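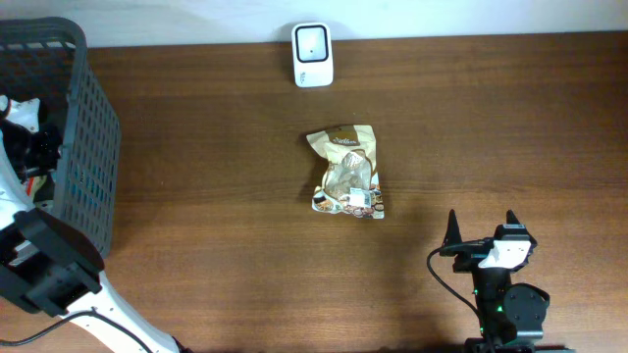
How I Finally Got My Snack Situation Under Control

I have a snack problem, and I don't mean eating them (well, okay, also eating them). I mean the bags. The half bags, the mini packets, the one cookie pouch that slides behind the flour and comes back out in October looking like it's been through a war. For years my snack storage was "wherever it lands," and wherever it lands in a small kitchen is usually on top of something you need.

So a while back I decided to give the snacks one home, and that home is a plastic basket. That's the whole system, really. But there are a bunch of little things I learned while setting it up, and people on the Plornwood neighborhood board kept asking me about it after I mentioned it in a thread on pantry moths, so I'm putting it all in one place.

Start by getting everything out

I know, everybody says this. But do it! Clear off the table, go around the house, and bring back every single snack. Check the coat pockets. Check the car. Check the drawer with the batteries in it. I came back with 70 individual things the first time, and that's counting a whole string of tiny jelly cups as one. I live in a house with four people in it. I don't know what to tell you.

Do this on the table and stay off the counter if you can. On the counter you'll get squeezed between the toaster and the dish rack and you'll quit after ten minutes. A table lets you spread out and see what you've got. I like to lay things face up with the front of the package showing, so I can spot doubles quickly. If the table is wood, wipe it down first and make sure it's dry, because crumbs under a foil bag will scratch a finish when you drag it around. Ask me about the long pale mark on mine. It's under the placemats now.

Pick a basket with holes

I've tried solid bins, I've tried a wicker thing that shed all over the shelf, and I've tried a fancy lidded box from Havon that cost way too much and was too deep. The one I keep coming back to is the plain open basket with grid sides. You can see through it a little, so you know when it's getting low. Crumbs don't build up in the corners as badly. You can rinse it in the sink and it dries while you're drinking your coffee.

A few things to look for when you're shopping for one:

A rim you can hook your fingers under. You'll be pulling this thing off a shelf every day, sometimes with one hand.

Holes smaller than your smallest packet. Single candies will poke through and then hang there like little bats.

Straight-ish sides. If the sides slope in too much, the bottom is tiny and everything stacks into a mountain.

A color that hides dust. Mine's dark gray and I haven't regretted it.

Measure your shelf before you go. I can't believe I have to say that to myself, but I do, every time. My shelf is only a few inches deeper than the basket, and there's a pipe box in the back left corner that I forget about constantly.

Sort by shape first

Most people sort by sweet and salty. I did that too and it didn't stick, because half the stuff in my house is both. What worked was sorting by how the package behaves.

Stand-up pouches are the easiest. They've got a flat bottom and they'll stay upright if there's something on either side holding them. When they're full they're great, and when they're half empty they flop, so those go against the wall of the basket where they can lean.

Pillow bags, the puffy ones with crimped ends, are the troublemakers. They're full of air and they roll off each other. I lay them on their sides along the top, last, like putting a lid on. Don't try to stand them up. I tried for most of a winter.

Little flat packets get lost. They go straight to the bottom and you'll find them when they're stale. I put mine down one side of the basket, on edge, like files in a drawer. If you've got more than a handful, use a small open box inside the basket (a cut-down tea box is perfect) so they stay put.

Bottles and anything with a screw cap go upright in a corner. Check the cap! A cap that's on crooked will leak all over everything, and sticky snack bags are a special kind of awful. I give every bottle a quarter turn before it goes in, even the new ones.

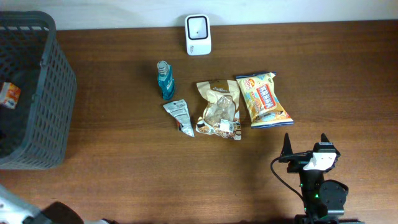
Cookies, biscuits, a foil packet and a small bottle on the table, with one snack already in the basket.

Put the big stuff in first — or don't

I used to be very firm about big things first. Then I noticed that when I did it that way, the big bags took up the whole floor of the basket and the small ones ended up perched on top and fell out when anybody pulled the basket forward. Now I start with one or two small things along the side wall, then the pouch, then the bottle in its corner, and the puffy bags go last. It looks backwards while you're doing it. Give it a try before you decide it's silly.

And leave some room. A basket you've packed to the brim is a basket where everybody digs, and digging is how bags get crushed. I try to stop when I can still fit my whole hand in flat. In my house that means I can't do one giant shopping trip and put it all away, and the extra goes in a box on top of the fridge. When the basket gets low I refill it from the box. My kids figured out the box in a day and a half, by the way. They're tall now.

What to do with crumpled bags

If a bag is already crumpled, take thirty seconds and smooth it out before it goes in. I lay it on the table and press from the middle toward the edges with the side of my hand, gently if there are cookies in there. It takes up less space and you can read the front again. For a pouch with folded-over corners at the top, unfold them first and run your thumb along the seal to make sure it hasn't split. A crumpled bag isn't necessarily an open bag, but it's where I'd look first if I had ants.

For bags that are open, please don't trust the fold. I've got a mug of clothespins by the stove and every open bag gets one. Squeeze out the air, fold down twice, pin it. Chip clips are nice too, but mine vanish. I bought a pack of 6 from a kitchen shop in Miltdale last spring and I have one left, and it's the ugly one.

Snacks with labels you can't read

We buy a lot of imported snacks at a grocery called Oei, which has the best biscuit aisle anywhere near us, and I can't read half the packages. If your household is like that, get a marker and write what it is on a bit of masking tape. "Biscuits, plain." "Seaweed, spicy, ask first." Stick it on the front but not over the date or the ingredients, especially if anyone in the house has an allergy.

Dates are their own adventure. Some places print day first, some print year first, and some print only when it was made and then tell you how many months it's good for. When I unpack the groceries I work it out once, write the month on the tape, and then I don't have to squint at it again. If I can't work it out, it gets eaten that week. Nobody has complained about this rule.

Those little white price or barcode stickers can be a pain too, if they land right on something you want to read. Warm them with a hair dryer on low for a few seconds and they'll peel up in one piece, at least on plastic. Not on anything chocolate, please. I learned that one with a whole bag of chocolate wafers.

Cost of the whole thing

I kept a note on my phone the year I started this, mostly to see if I was kidding myself. Before the basket, I'd spent $546 on snacks over the summer and fall. The same stretch the year after, it was down by $214. I'm sure part of that was my oldest being away at camp, so take it with a grain of salt (ha). But I do know I stopped buying the same crackers three times because I couldn't find the first two.

Keeping it going

Once a week or so I take the basket down, tip everything onto the table, shake the crumbs out over the sink and put it all back. It takes less time than making tea. Anything close to its date goes right at the front. Anything we've all been avoiding goes in a bowl by the door, where guests and teenagers will take care of it.

Every couple of months the basket gets a real wash. Warm water, dish soap, and an old toothbrush for the grid, where the sticky stuff likes to hide. Dry it all the way before you load it up again. I prop mine upside down on a towel overnight and put the snacks in a mixing bowl till morning.

If you've got little kids, keep a second, smaller basket down low with only the things they're allowed to grab. It saved me about a hundred conversations a day back then. We used the low cabinet next to the dishwasher, and it's where I keep the pot lids now, which is a whole other mess and I'll write that one up when I've got it sorted out.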